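Test kitchen notebook - May, 4:10 pm

Sink corner, continued. I am so happy with how this end of the kitchen is coming along! Two weeks ago I couldn't wash a cup without carrying it across the room dripping, and now everything you need is within one step. Sheyla Huanca came by after lunch and we spent far too long just opening and closing things.

Loading order, for whoever is on dishes: scrape into the bin first, quick rinse in the big basin, then straight down into the drawer. Plates go at the back against the tines, mugs on their sides in front if there's only a few. Sheyla wants mugs upside down, always. We went back and forth on it and I think she's right for full loads (they hold water in the foot otherwise), but for a half load I still like them lying down - faster to grab. Will try both on the Soliman cups, which have that deep ring underneath and are the worst of the lot.

Please don't skip the scraping. Dried egg and tomato are the two I keep meeting again at the other end.

The rack in the small basin is my favorite thing in the room. Glasses, the peeler, washed herbs, it all just sits there and drains into the basin, and the counter stays clear for cutting boards. I'd like a second one the same size so one can be scrubbed while the other is in use. Clokura list theirs under part 829, need to check the width before ordering.
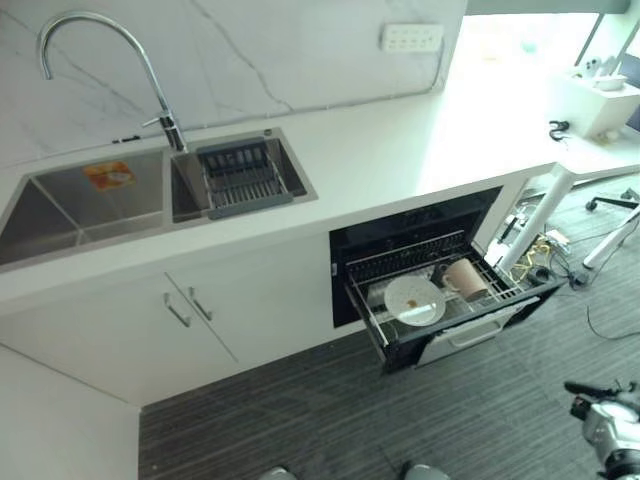 Sink corner with the drawer open, plate and mug in.

The tall faucet is great for the stockpots, by the way. The big Prirus pot goes under it with room to spare, and I can fill it without tipping it sideways like we used to at Itumholm.

Still to do:
Peel the sticker off the inside of the big basin, warm water and a little oil should do it.
Wipe down the marble behind the faucet, it shows every splash.
Decide where the dish towels live. I vote for a hook on the side of the cabinet, Sheyla votes for the oven door.
Ask about a longer cord for the kettle so it can reach the wall outlets.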